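The Table Before the Plate: Lakshmi Chettiar on Surfaces, Cups and Clearing Up

Interview by Hanna Pawlak

Lakshmi Chettiar tests tabletops for Jukik, a small firm that supplies furniture to school dining rooms, office kitchens and residential homes. Her workroom in Prorkside has a sink, a dish rack, and shelves of tableware that she buys in odd lots. She came to the work from kitchen fitting and still talks about a table the way a fitter does, starting with the substrate and arriving at the color last.

"People choose a top from a sample chip," she says. "The chip is held in the hand, near a window, at an angle. A table is seen from above, flat, with dishes on it, under a ceiling light. The chip answers very few of the questions you will have later."

The questions she has in mind are practical. Does a crumb show? Does a water ring show, and for how long? Does a cup slide when the table is bumped? Can a person with poor eyesight tell where the plate ends and the table begins? She has a test sheet for each of these, and the sheets have been revised often enough that the current one carries the number 31.

Her preference is for matte surfaces with a fine speckle, in the middle of the brown range. Gloss, she says, does well in a showroom and badly at lunch. It reflects the fittings overhead and makes it hard to see whether the wiping has been done. A plain white top shows every crumb, which is useful to the cleaner and unpleasant for the diner. A dark top shows flour, salt and dried water. Taupe hides a moderate amount of each.

"Hides is the wrong verb," she adds. "It delays. The table still has to be wiped. A speckled top gives you until the end of the meal."

The Mathew series, which she worked on for most of last year, went through 800 wiping cycles per sample with a damp cotton cloth, and a second set was done with the same cloth and a mild detergent. She was looking for polishing, the slow change in which a matte finish turns shiny in the places where people wipe hardest. On a four-seat table, those places are the front edges. The center is usually neglected.

I asked why she bothers with real dishes when the abrasion rig gives a cleaner number.

"The rig tells you about the surface. Dishes tell you about the meal. A plate has a foot ring, the foot ring is often unglazed, and it will mark a soft finish when it is dragged. A plastic cup does almost nothing to the surface, but it tips. I need both on the table."

Tipping takes up much of her attention. A tall, light cup has a high center of gravity when full and very little to hold it down when empty. Most of the cups she sees knocked over during clearing are empty ones, caught by a sleeve or by the edge of a tray. On its side, a cylinder will roll on a hard level top until it meets something. A cup with a taper will roll in a curve, and she considers this a small advantage, as it often comes back around before reaching the edge.
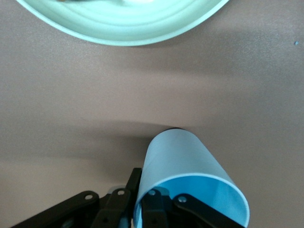 A light blue cup on its side and a pale green dish, on a matte taupe-brown top, make a fair summary of what she looks at in a day. The cup's inside is a deeper turquoise than its outside, and Chettiar likes that in a cup. "You look down into it and the darker color gives you the opening. With one color throughout, the rim is harder to find, especially for the person pouring." She says the same of the thin bright lip on the dish. It draws a line between green and brown, and the eye needs that line more than it needs a strong color on either side of it.

She also pays attention to shadow. A soft band of gray under a wide dish lifts it visually from the table, and a long dark shadow next to a cup can be mistaken for a spill. In trials at a residential home in May, two residents reached with a napkin for shadows. The lamps there were replaced with wider ones, mounted higher, and the tables were left as they were.

Clearing order is the last item on her sheet. Her method is to take the tall things first, then the flat things, then the cutlery, and to wipe toward the body in overlapping strokes. Cups are collected by the outside, low down, and stood upright on the tray. Stacking is allowed if they have been emptied. Anything lying on its side is picked up before the tray is set down.

"That one was added after Hulenano," she says, referring to a canteen project with 271 seats and a narrow gap between the rows. "They were putting the tray down first and pushing the cups along with it. The floor was worse than the tables."

The next series will be tested with heavier tableware and a slightly coarser speckle. She expects the coarser pattern to do better with crumbs and worse with reading glasses, small screws, pills and anything else that a person may put down on a table and want to find again. A column for lost objects has been added to the sheet, with a search time in seconds.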